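Cloltatton Community Boards > Phones and Tablets > Apps

Thread: Diditz wants a subscription now. What are people using instead?

mahfuz_m
14 December 2021
Opened Diditz this morning to tick "buy milk" and was told my free lists are capped at 12 from January. I have 415 items in there, most of them dating from a more hopeful period of my life. Has anybody moved to something else on Android that does shared lists and reminders and doesn't want my card details before it'll let me write "bins"?

Mahfuz Munasinghe

pocketfluff
Bedoya. Been on it three months. Ugly as a car park but it syncs.

Theerawat Phuthong
Seconding Bedoya, with the warning that the widget forgets what day it is after a restart. You have to open the app once to wake it up. I've had a dentist reminder turn up the evening after the dentist.

old_handset_ken
Or you could pay Diditz. It's less than a coffee a month and somebody has to write the thing.

mahfuz_m
I did pay, Ken. I bought the "lifetime" unlock in the old version. Whose lifetime was not specified.

old_handset_ken
Fair enough, that is a bit rich. I'd still email them. They gave me 6 months free when I moaned politely.

marrowbone
Gostum is the best of the lot if you mostly do shopping and recipes. It sorts the list by aisle. 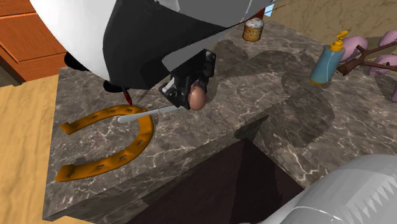 Egg duty

pocketfluff
Gostum drains the battery like a bath. Mine was dead by lunchtime with the thing doing nothing whatsoever.

marrowbone
Turn off "nearby shops" in settings. Mine lasts the day.

pocketfluff
I turned it off. It turned itself back on with the next update. I don't want to be in a battle of wills with a shopping list.

Theerawat Phuthong
Getting your stuff out of Diditz, Mahfuz: Settings, Account, Export, and pick the plain text one. The other format drops anything with a comma in it, so "eggs, bread" arrives as "eggs". Bedoya will import the text file but the due dates all land on the same day. Mine was quite a day.

mahfuz_m
Exported. Bedoya took the lot and is now telling me I'm late for 415 things, so it has my measure already. Will try Gostum on the tablet and see who gives in first.

old_handset_ken
Paper and a biro, no sync problems.

pocketfluff
You were telling him to pay a subscription ten minutes ago.

old_handset_ken
I contain multitudes. Also I've just looked and mine renews in January.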